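Dried beans gaining weight in plastic bags, which bag material to use?

Print this page | E-mail this page

Ayantu Jemal
I store dried beans in thin translucent plastic bags, closed with a twist tie, in a cellar at 65% relative humidity. A batch bagged at 465 g net weighed 6 g more after 336 hours. Is the bag leaking at the tie, or does water vapor go through the plastic itself?

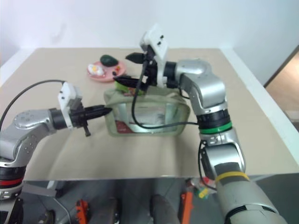

Mekdes Bogale
Both, but the tie is the larger path by a wide margin. A twist tie gathers the film into folds, and each fold leaves a small channel along its length. Air moves through those channels whenever the temperature or air pressure changes. A cellar that warms and cools a little every day will pump air in and out of a loosely tied bag.

Vapor also passes through the film. Polyethylene is a fairly good barrier to water vapor and a poor one to oxygen, which is the reverse of what many people assume. The rate depends on:

- film thickness (double the thickness, half the rate)
- surface area of the bag
- temperature
- the difference in vapor pressure between inside and outside

Your gain of 6 g on 465 g is 1.3% of the starting weight. For a film bag with a good heat seal I would not expect anything near that in 336 hours. Look at the closure first.

Test it as follows. Take two bags from the same roll. Put equal weights of beans from the same batch in each. Close one with the tie as you do now. Heat seal the other with two parallel seals, a finger's width apart. Weigh both, leave them side by side on the same shelf for 336 hours, and weigh again. The sealed bag shows you film plus seal. The difference between the two is your tie.

Weigh the empty bag and tie separately and subtract. Use the same scale each time, let it warm up before use, and check it against a known weight at the start and end. If the scale reads only to the nearest 2 g, the result for the sealed bag will not mean much and you will need a finer one.

If the film turns out to matter, go to a thicker bag before you try anything exotic. Metallized pouches are better again, although pinholes at the creases undo a lot of the benefit. Glass jars with a sound gasket beat all of them.

woster
just use jars. had beans in bags for years and they always went soft in summer. a rubber gasket jar fixes it. also put some rice in there

Ayantu Jemal
I have jars for the kitchen. The cellar shelf is shallow and bags fit it better. I will run the two-bag test. Does it matter how full the bags are?

Mekdes Bogale
It matters some. Air left in the bag holds very little water, so the headspace by itself does not explain your 6 g. What it does is increase the amount of air exchanged through a leaking closure each time the temperature changes. Press the bag flat above the beans before you close it. Fill both test bags to the same level.

On the rice: dry rice takes up some water, but beans do too, and they will share it until they reach balance. Rice straight from the packet is usually no drier than the beans. If you want a drying agent, use silica gel that has been baked out recently, in its own packet, and keep it away from the food. It will not keep up with a leaking tie for long.

mamo_cellar
A few notes from doing the same thing with peas.

Were the beans at room moisture when you bagged them? If they came out of a dehydrator the same evening they were very dry and would pull water hard for the first days. Mine took up most of their gain early and then slowed down. One weighing at the end does not show that. Weigh at several points and plot it. A curve that flattens out means the contents are coming into balance with the cellar air. A straight line means slow passage through the film, at least while the beans are still well below balance.

Also keep the bags off the wall. Outside walls down there run colder than the room, and the air next to them is damper. I moved my shelf out by the width of a hand in May and the bags at the back stopped lagging behind the front ones.

I fold the neck over on itself, then tie it. It leaks less than a straight gather. It is still worse than a seal.

Ayantu Jemal
They were bagged straight from the dehydrator, yes. I will add the intermediate weighings and cool the beans in a closed jar first.

Contact us | Copyright Rorthorpe Home Storage Help | Back to top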